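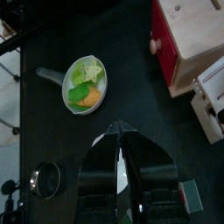 How long did the novella take to edit?

Seven months, from the first full draft to the file that went to the printer.

The editor of Lidside, a horror novella published by the small press Zekwood in October, works from a marked-up printout and keeps every version. The submitted draft ran to 350 manuscript pages. "It was a novel with a novella inside it," she said. "We cut the second narrator and kept the ledger entries."

Those entries record water levels at Trollerach, the flooded quarry town where the story is set. Each chapter opens with one. Asked whether readers follow them, she said some skip them on a first reading. "The plot works without them. The dates in them contradict the narrator from chapter four on, and that is deliberate."

The print run is 751 copies, hand-numbered, set in a typeface called Hamann. An electronic edition will follow with the same text, minus the fold-out map. "The map doesn't survive a small screen," she said. "We tried two layouts and dropped it."

Zekwood reopens to submissions in the spring. She is looking for longer stories with a single setting, and would prefer no sea monsters.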